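4. 바닥 거치형 소화기의 배치와 점검

이 장은 Staltitz 바닥 거치형 소화기를 실내 바닥에 배치하고, 정기적으로 점검하고, 주변 배선을 정리하는 절차를 다룬다. 벽걸이 브래킷에 설치하는 경우는 5장을 따른다. 본 절차는 Tavstead 사무동과 Stitport 작업동에 공통으로 적용하며, 건물별 배치도는 부록 B에 있다.

개정일: 2024년 3월 28일

4.1 적용 범위

본 장의 내용은 사용자가 직접 수행할 수 있는 작업에 한정한다. 밸브 분해, 약제 교체, 재충전, 압력계 교환은 사용자 작업에 포함되지 않는다. 해당 작업이 필요하면 본체를 현장에서 분리하고 대체 소화기를 먼저 배치한 다음 정비 업체에 인계한다.

주의: 밸브 조립부의 너트나 링을 공구로 조이거나 풀지 않는다. 용기 내부는 가압 상태이며, 밸브가 이탈하면 중상을 입을 수 있다.

4.2 배치 전 확인

1) 포장을 제거하고 본체 도장면에 찍힘, 부식, 깊은 긁힘이 있는지 확인한다. 금속면이 드러난 본체는 사용하지 않는다.
2) 안전핀이 끝까지 삽입되어 있고 봉인이 끊어지지 않았는지 확인한다.
3) 압력계가 장착된 모델은 지침이 녹색 범위 안에 있는지 확인한다. 지침은 정면에서 읽는다. 비스듬히 보면 경계 부근의 값을 잘못 읽기 쉽다.
4) 손잡이와 레버에 변형이 없는지 확인한다. 이때 레버를 눌러 보지 않는다.
5) 제조 연월과 관리 번호를 점검표에 옮겨 적는다. 명판이 훼손되어 읽을 수 없으면 배치를 보류한다.
6) 호스가 있는 모델은 호스 연결부와 노즐 입구에 이물질이 없는지 확인한다.

참고: 운송 직후에는 본체 온도가 실내와 다를 수 있다. 결로가 생긴 경우 마른 천으로 닦고, 실내 온도에 적응한 뒤 압력계를 다시 읽는다.

4.3 배치 위치

소화기는 평평하고 단단한 바닥에 세워서 둔다. 목재 마루, 타일, 콘크리트 바닥에는 별도의 받침 없이 놓을 수 있다. 카펫이나 완충 매트 위에서는 본체가 기울기 쉬우므로 전용 받침대를 사용한다.

1) 부록 B의 배치도에서 해당 구역의 표시를 찾는다.
2) 출입문의 회전 반경과 서랍, 캐비닛 문이 열리는 범위를 확인한다. 문이 열린 상태에서도 소화기에 접근할 수 있어야 한다.
3) 본체를 바닥에 내려놓고 손을 뗀 뒤 흔들림을 확인한다. 흔들리면 위치를 옮기거나 바닥면의 이물질을 치운다.
4) 명판이 통로 쪽을 향하도록 본체를 돌린다.
5) 표지판을 부착한다. 표지판은 가구나 화분에 가려지지 않는 높이에 둔다.

주의: 난방기 앞, 직사광선이 장시간 닿는 창가, 물이 튀는 개수대 옆에는 두지 않는다. 명판에 표시된 사용 온도 범위를 벗어나는 장소도 피한다.

주의: 소화기를 문 고정용 받침이나 물건을 거는 용도로 사용하지 않는다. 손잡이에 가방, 의류, 전선을 걸면 레버가 눌리거나 안전핀이 빠질 수 있다.

4.4 운반과 방향 조정

1) 이동 경로에 놓인 신발, 가방, 전선을 먼저 확인하고 치운다.
2) 안전핀이 삽입되어 있는지 다시 확인한다.
3) 고정 손잡이를 잡고 들어 올린다. 두 손을 쓸 때는 한 손으로 본체 하부를 받친다.
4) 본체를 세운 상태로 옮긴다. 바닥에 끌거나 굴리지 않는다.
5) 내려놓을 때는 밑면 전체가 동시에 바닥에 닿게 한다. 한쪽 모서리부터 떨어뜨리면 마루 표면과 용기 밑면이 손상된다.
6) 명판이 벽을 향하고 있으면 본체를 수직으로 유지한 채 돌린다. 벽과 나란한 방향으로 놓인 손잡이를 통로 쪽으로 바꿀 때의 회전각은 90도이다.

참고: 바닥에 앉거나 무릎을 꿇고 점검할 때는 본체를 다리로 고정하지 않는다. 손잡이 주변의 공간을 비워 두고 작업한다.

4.5 멀티탭 및 전원선 정리

사무실과 작업실에서는 소화기 주변에 멀티탭과 충전 케이블이 모이는 경우가 많다. 선이 본체 위나 손잡이 위를 지나면 소화기를 들 때 플러그가 빠지거나 선이 발에 걸린다. 배선은 아래 순서로 정리한다.

1) 소화기 부근을 지나는 선의 양 끝을 확인한다. 어느 기기에 연결된 선인지 알 수 없으면 뽑지 않고 담당 부서에 문의한다.
2) 사용 중인 기기를 정상적으로 종료한 다음 플러그를 뽑는다. 선을 당기지 말고 플러그 몸체를 잡는다.
3) 멀티탭을 소화기 외곽에서 200 mm 이상 떨어뜨린다.
4) 선을 벽면 또는 가구 뒤쪽으로 돌린다. 통로를 가로질러야 하면 바닥용 배선 덮개를 사용한다.
5) 남는 길이는 느슨하게 모아 벨크로 타이로 묶는다. 단단히 감은 상태로 통전하지 않는다.
6) 플러그를 다시 끼우고 선이 밸브, 레버, 안전핀에 닿지 않는지 확인한다.
7) 소화기를 수직으로 들어 올려 걸리는 선이 없는지 확인한 후 제자리에 놓는다.

주의: 피복이 벗겨지거나 눌린 전원선은 테이프로 감아 재사용하지 않는다. 즉시 전원을 차단하고 교체한다.

참고: 흰색 전원선은 밝은 벽에서는 눈에 띄지 않으나 짙은 색 마루에서는 쉽게 구별된다. 검은색 선은 그 반대이다. 바닥색과 비슷한 선에는 식별용 라벨을 붙인다.

4.6 정기 점검

정기 점검은 매월 실시하고, 12월 점검에서는 배치도와 실제 위치의 대조를 추가한다. 점검표에는 Nasution 관리대장 양식을 사용한다.

1) 배치도에 표시된 위치에 소화기가 있는지 확인한다.
2) 본체 상부의 먼지를 마른 천으로 닦는다. 밸브와 압력계 주변에는 세정제를 분사하지 않는다.
3) 압력계 지침, 안전핀, 봉인을 차례로 확인한다.
4) 본체 밑면에 녹이나 물 자국이 있는지 확인한다. 밑면을 보려고 본체를 뒤집지 말고, 살짝 기울여 확인한 뒤 바로 세운다.
5) 부속 표지와 라벨의 부착 상태를 확인한다. 라벨이 압력계나 사용법 표시를 가리면 위치를 옮긴다.
6) 주변 배선이 4.5의 기준에 맞는지 확인한다.
7) 점검 결과와 서명을 기록한다.

점검 중 이상이 발견되면 항목란에 해당 증상을 그대로 적는다. '불량'이나 '이상 있음'으로만 적으면 정비 인계 시 재확인이 필요하므로 접수되지 않는다.

4.7 이상 증상과 조치

압력계 지침이 녹색 범위보다 낮음: 사용을 중지하고 정비 업체에 인계한다. 지침이 경계에 걸린 경우에도 동일하게 처리한다.

압력계 지침이 녹색 범위보다 높음: 열원에서 떨어져 있는지 확인하고, 본체에 충격을 주지 않은 상태로 관리 부서에 연락한다.

봉인 끊어짐: 안전핀이 삽입되어 있어도 사용 이력이 있는 것으로 간주한다. 중량과 압력을 확인하기 전에는 재배치하지 않는다.

손잡이 흔들림: 조임 작업을 하지 않고 즉시 교체한다.

본체 밑면 녹 발생: 닦아 내거나 덧칠하지 않는다. 관리 번호를 기록하고 회수한다.

4.8 점검 후 원위치

점검이 끝나면 사용한 천과 필기구를 회수하고, 옮겨 둔 물건이 소화기 앞을 막지 않는지 확인한다. 한 구역에 2대가 배치된 경우 두 본체의 관리 번호가 서로 바뀌지 않았는지 대조한다. 최종 확인은 손잡이, 밸브 상부, 주변 전원선의 순서로 한다.

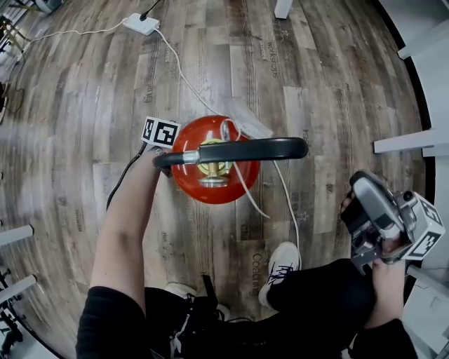 확인을 마친 점검표는 구역별로 철하여 다음 정기 점검 때까지 보관한다.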